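Colleen Chisholm
Tuesday, 7.40 pm
Filed under: Evening classes / Languages

1/ Third term of beginners' French done. Maëlle McIntyre taught it and she's good – patient with the slow ones.

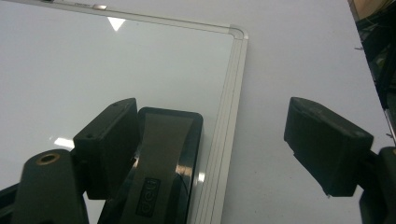 2/ We covered around 700 words. I still mix up the past tenses.

3/ Homework takes me 60 minutes a week, usually in one go at the table.

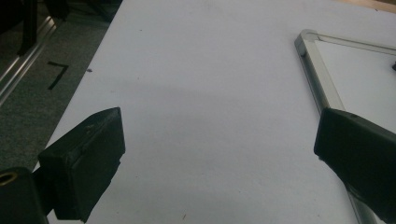

Flashcards helped more than the app did. I do five before breakfast.

4/ Next term starts in January. Same room.

Recent
Reading Lévesque in translation
Is Spanish easier?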